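3.2 Containers and block sets

The sorting tasks were carried out with open metal bins and sets of coloured blocks. Bins of this type are widely used in workshops and stockrooms, and they were chosen over purpose-made trays because the study concerns the way in which objects come to rest in ordinary storage containers. All bins were used in the state in which they reached us from the Claltgate store. Scuffs, scratches and worn coating were left as found, and no liner was fitted.

Each set consists of six elongated rectangular blocks, three red and three dark green. Shape was held constant within a set so that colour would be the only property by which the blocks could be sorted. Earlier work at Claltgate used mixed shapes, and Hajdu noted in his report on those trials that flat pieces tended to gather beneath round ones, which made it hard to separate the effect of shape from the effect of crowding. The present design avoids this difficulty at the cost of some variety.

Two bins were placed side by side on a wooden tabletop. At the start of a task all six blocks were in one bin and the other was empty. The position of the bins was checked at the beginning of each session, and again whenever a bin had been lifted or pushed.

3.3 Starting arrangements

Blocks were tipped into the bin by hand from a low height and were not straightened afterwards. A total of 221 arrangements were recorded in this way. Arrangements in which a block stood on end or leaned over the rim were tipped again and do not form part of the total.

Every arrangement was then coded by two readers working separately, using the Clollix coding sheet. The sheet asks for three things: the position of each block relative to the walls, the block or blocks nearest to it, and whether any part of it lies over or under another. A block was coded as a wall block if one of its long sides ran along the base of a wall. Blocks lying close to a wall but at an angle to it were coded as open. Where the two readers differed, the arrangement was discussed with Imre Hajdu and a single code was agreed.

The distinction between wall blocks and open blocks proved more useful than the distinction between the two colours. A block lying along a wall offers only one free long side, and in a deep bin the wall also limits the direction from which it can be reached. Figure 4 shows one starting arrangement in which a green block lies along the base of the left wall, while other blocks are spread over the floor at different angles. Red and green blocks are found close together towards the right, so the two colours do not form separate groups.

The surface of the bins also deserves mention. The floors are mottled grey and tan where they have been rubbed, and there are small round holes in the floor towards the near side. Neither feature was treated as a variable in the present study. Readers were, however, asked to note any block lying across a hole, as the Fomum trials had suggested that the edge of a hole may hold a block at rest at an angle it would not otherwise keep. The wear on the walls was used only as an aid when matching written codes to photographs, and bins were not turned between sessions for this reason.

No attempt was made to produce equal numbers of crowded and open arrangements. The proportions reported in Section 4 are therefore those which arose from tipping alone, and they should not be read as typical of bins of other depths or of sets containing more than six blocks.
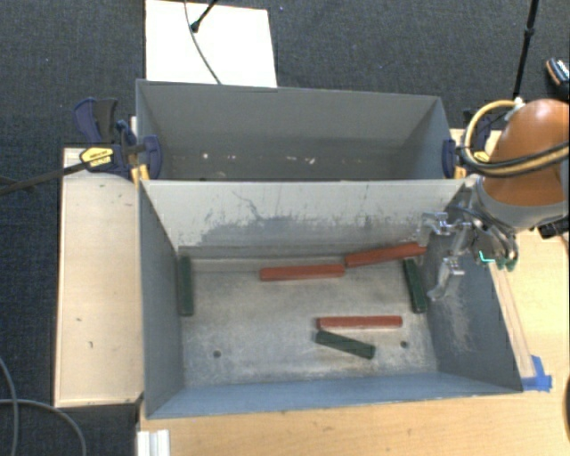 Figure 4. Starting arrangement with three red and three dark green blocks in the front bin.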